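Simgate Dual-SIM Travel Adapter
For phones that were only ever given one slot and have been sulking about it

Two numbers, one phone, no second handset buzzing in the bottom of your bag. The Simgate clips to the back of your phone, takes a second SIM card, and hands calls and texts over by Bluetooth. Your carrier won't notice. Your spouse might, but that is outside the scope of this page.

WHAT IT DOES
Keeps your home number live while you use a local card for data
Rings through your phone's own speaker, at your phone's own volume
Holds up to 2,000 contacts, should you be that popular
Runs 4 days on standby between charges

WHAT IT DOESN'T DO
It doesn't unlock your phone. We get this question a lot. If your handset is tied to a carrier, it stays tied, and the second SIM lives entirely in the adapter. It also doesn't do video calls, and it won't give you signal in an elevator. We have tried the elevator in our own building many times.

WILL IT WORK WITH MY PHONE?
If the phone has Bluetooth and can run the Simgate app, very likely yes. The compatibility list has 2,470 handsets on it, including several we suspect were sold to one person each. Search by model name before you order, and check the number printed in your settings menu – the one on the box is sometimes a different phone wearing the same name.

IN THE BOX
Simgate adapter
Charging cable
Nano and micro SIM trays
Eject pin (you will lose it; a paper clip does the same job)
Quick start card, in type slightly too small to read

CHOOSING A VERSION
Simgate Bunting: the standard model, in gray or red. Calls, texts, no data.
Simgate Purncombe: adds a data hotspot for up to 8 devices and a thicker battery. It is also heavier, and you will know it's there when you sit down.
Both use the Cerulell app, free to download. The app asks for access to your contacts and your microphone. It doesn't ask for your location, your photos or your opinion.

SETTING UP
Charge it fully first. Put the card in with the gold side down, hold the button until the light turns green, then pair from the app and not from your phone's Bluetooth menu. If you paired from the menu anyway, forget the device and start again. Support will tell you the same thing, only after the hold music.

RETURNS
Unused adapters can come back in the original box. Please take your SIM out first – we have a drawer of them now.
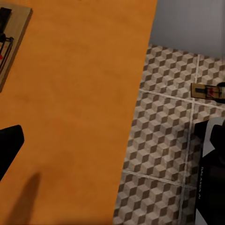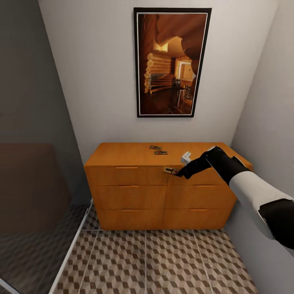
Simulated views: mousetrap on an orange wooden tabletop (first), six-drawer dresser with two mousetraps on top (second).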